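Provham Nahtkissen N3 für robotische Instrumente
Übungshaut mit vorbereitetem Schnitt, für Trainingskonsolen und Trockenlabor

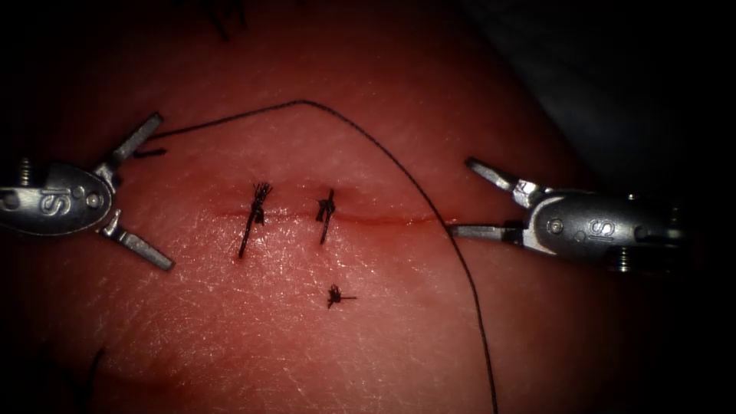
Provham N3 im Einsatz: zwei Einzelknopfnähte am Schnitt, der lange Faden liegt noch auf dem Kissen.

Wer an der Konsole nähen lernt, verbraucht Material. Bananen sind billig, werden aber braun, und Hähnchenschenkel sorgen spätestens im Juni für Gesprächsstoff auf dem Flur. Das N3 ist dafür gedacht, dass man an etwas übt, das sich beim Fassen und Stechen halbwegs wie Haut benimmt und danach in die Schublade darf.

Die Oberfläche ist fein gefältelt und mit Poren versehen. Das sieht hübsch aus, hat aber vor allem den Zweck, dass man unter der Optik überhaupt erkennt, wie stark man gerade am Gewebe zieht. Kraftrückmeldung gibt es an vielen Konsolen bekanntlich keine, und ein glattes Kissen verzeiht alles. Unseres legt sich in Falten und petzt.

Die Wölbung ist Absicht. Auf einer ebenen Platte näht jeder ordentlich. Auf dem Hügel muss man das Handgelenk des Instruments tatsächlich benutzen, und der zweite Greifer ist gern dort, wo der erste hinwollte.

Zum Kunstblut: Eine kleine Flasche liegt bei. Es markiert den Schnittverlauf und lässt sich mit lauwarmem Wasser abwaschen. Von Kitteln angeblich auch. Wir übernehmen für Kittel keine Haftung.

Technische Angaben
Material: Silikon, dreischichtig, latexfrei
Einstiche je Kissen: 800 bei üblicher Nadelstärke, danach wird der Wundrand mürbe
Härte der Deckschicht: 41 Shore 00
Nahtmaterial: nicht enthalten, wir empfehlen schwarzen Faden, weil man blauen zwar schöner findet, aber schlechter sieht
Halterung: Grundplatte Kurnau, passt auch auf die ältere Sikstead-Schiene, wenn man die mittlere Schraube weglässt

Aus der Praxis
Randi Halvorsen leitet den Nahtkurs am Trainingszentrum Sæther und hat die Vorserie getestet. Ihr Urteil: »Die Wundränder reißen aus, wenn man zu knapp sticht. Die Teilnehmer beschweren sich darüber, ich nicht.« Kritisiert hat sie die Klammern der ersten Grundplatte, die bei kräftigem Zug nachgaben. Die Klammern sind inzwischen andere.

Für wen es nichts ist
Elektrokoagulation bitte nicht. Das Kissen schmilzt, riecht und ist dann auch als Briefbeschwerer nur bedingt vorzeigbar.

Lieferung
Einzeln oder im Kurspaket mit Grundplatte. Ab 300 Stück fertigen wir abweichende Schnittführungen nach Zeichnung, Skizzen auf Servietten werden geprüft. Ersatzhäute passen auf alle Grundplatten der Serie N.

© Provham Trainingsmodelle | Kontakt | Impressum | Versand und Rückgabe | Nach oben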